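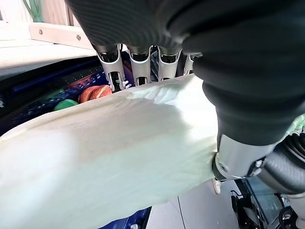 Wer einen Roboterarm kaufen will, muss vorher eine Menge Fragen beantworten. Die erste heißt nicht »Was kostet er?«, sondern: Was soll er anfassen? Ein Ball ist rund und behält seine Form. Ein Stück Stoff dagegen legt sich in Falten, wenn vier weiße Finger auf seinen Rand drücken. Eine Kiste aus Plastik ist wieder etwas anderes, sie hat feste Wände, an die der Arm stoßen kann. Für jedes dieser Dinge braucht man vielleicht andere Finger.

Wie plant man so einen Kauf?

Giorgia Bortolotti plant Geräte für die Werkstatt Durkulix. Sie schreibt zuerst eine Liste mit allen Aufgaben. Zum Beispiel: Spielzeug in eine Kiste räumen, Tücher hochheben, Bälle sortieren. Hinter jede Aufgabe schreibt sie, wie schwer die Sachen sind und wie oft die Arbeit vorkommt. Erst dann fragt sie bei Firmen nach Preisen. So eine Antwort mit Preis nennt man Angebot.

Was gehört alles dazu?

Der Arm allein kann noch nicht viel. Man braucht auch einen Greifer, also die Hand des Roboters. Dazu kommen ein fester Platz zum Aufstellen, ein Computer mit Programm und oft eine Kamera. Manche Arme tragen eine Hülle, die Staub abhält. Auch die Hülle geht irgendwann kaputt und muss ersetzt werden. Teile, die man für so einen Fall im Schrank liegen hat, heißen Ersatzteile.

Ein Budget ist ein Plan für Geld. Darin steht, wie viel man ausgeben darf und wofür. Du kannst es dir wie Taschengeld vorstellen: Wer alles für ein Fahrrad ausgibt, hat nichts mehr für das Schloss und den Helm.

Ein kleines Rechenbeispiel

Bei Durkulix sollten neue Finger für einen Greifer gekauft werden. Ein Satz kostete 428 Euro. Dazu kamen 23 Euro für Schrauben und 20 Euro für den Versand. Zusammen sind das 471 Euro. Giorgia Bortolotti legte noch 60 Euro zurück, falls etwas fehlt – im Plan standen also 531 Euro.

Kaufen oder leihen?

Manchmal leiht man ein Gerät erst einmal aus. Evander Leckie vom Verleih in Pokville rät dazu, die eigenen Sachen zum Ausprobieren mitzubringen. Ein Greifer, der Bälle gut hält, kann bei einem dünnen Tuch Mühe haben. Wer das vor dem Kauf merkt, kann noch einen anderen aussuchen.

Wichtige Wörter

Angebot: der Preis, den eine Firma nennt
Budget: der Plan für das Geld
Greifer: die Hand des Roboters
Ersatzteil: ein Teil zum Austauschen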